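Household chore robots

From the Kikano open handbook of everyday machines
Entry maintained by Costel Nistor. Last revised June 2019.

A household chore robot is a machine meant to do the ordinary work of a home: picking up, wiping down, folding, sorting, putting away. I've been looking after this entry for a while now, and the question I get most (usually from my own relatives!) is whether you can have one yet. Short answer: for floors, yes. For pretty much everything above the floor, no, or only in a lab with somebody standing by.

What counts as a chore

In this handbook a chore is a job that a person does without much thought and that has to be done again soon. Vacuuming counts. So does loading a dishwasher, pairing socks, or clearing the toys off the rug before supper. Shop-floor chores like filling a parts bin are close cousins, and I've lumped them in here where the machine is the same sort of arm with the same sort of hand.

Machines that do one thing

Washing machines and dishwashers are automation too, though people laugh when I say so. They get by because we bring the work to them and lay it out just the way they like. Robot vacuums and mowers go out and find the work themselves, but they only have to deal with a flat area and a few things in the way. Leave a phone cord on the carpet and you'll see how far that gets you.

Arms and hands

Anything that involves picking stuff up is a lot harder, and this is where I get carried away, so bear with me. An arm has to find the object, work out where it can be held, close on it without crushing it or knocking it over, and then put it down someplace sensible. Factory arms have done this for years with parts that show up in the same spot every time. A living room doesn't work like that.

The Dondetti sorting trial is the one I know best, as I sat in on 2 days of it. The job was tidying: take a block, put it in the right bin, go back for the next. The team logged 1,198 tries over 3 weeks. Big blocks lying flat went pretty well, while blocks leaning on each other were a mess, and a mixed pile was slower than any kid I've ever met. A follow-up is planned for August with a softer grip.

Toy blocks are popular for this kind of work, and I can see why. They're cheap, they come in plain colors, and a dropped one doesn't break. Squishy ones bring their own trouble, though, because the sides give a little when you squeeze and the rounded edges don't offer a clean line to grab.

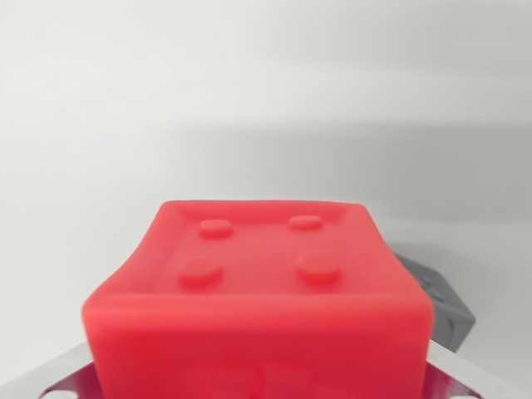
A red block with four round studs, seen close up from the gripper, with a dark gray object partly behind it.

Seeing the thing is its own headache. With a camera down at the wrist you get a lovely near view of whatever you're about to pick up, but one block can hide a good bit of its neighbor. The Birkett group likes a second camera higher up. I lean their way, but it's one more thing to mount and keep lined up.

Cloth and dishes

Laundry deserves its own entry and will get one once I've finished reading the Brerkell folding notes, all 7 of them. For dishes, see Kitchen machines.

See also: Grippers; Robot vacuums; Bin picking; Toy sorting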